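4.3 Placing the operator box and running the bench chore test

The bench chore test checks whether the Morville arm can do one small shop-floor task, pressing a chosen button and stopping, without a person guiding it. Passing this section does not qualify the arm for unattended work.

Caution: Keep hands off the bench once the arm is enabled. The emergency stop must be within the operator's reach at all times.

1. Clear a flat section of bench and wipe it down.
2. Set the push-button box face up. It may sit at a slight angle; the arm is expected to find it.
3. Confirm that the emergency stop is released. Twist the mushroom head in the direction of the arrow.
4. Keep loose wires out of the path between the gripper and the box.
5. Enter the target colour, green or red, at the console and press Enable.

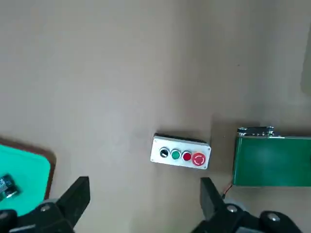 6. Let the arm complete its approach. Do not move the box during a trial.
7. Log the result as pass, wrong button, missed or operator stop. A press on the bezel counts as missed.
8. Shift the box to a new position and repeat. A full set is 295 trials.

Note: The red button and the emergency stop are similar in colour and stand in the same row. Log any contact with the emergency stop as wrong button, even if the trial was for red.

Note: At the Lambridge shop, Ívar Eyvindsson logged 1,638 passes in 2,000 trials. That is good enough for supervised sorting and test work. It is well short of what a line needs, and kitchen appliances, with their flat touch panels and poor labelling, remain outside the scope of this manual - see section 6.

9. When the set is finished, press the emergency stop by hand, check that the arm has lost drive power, and save the log before leaving the bench.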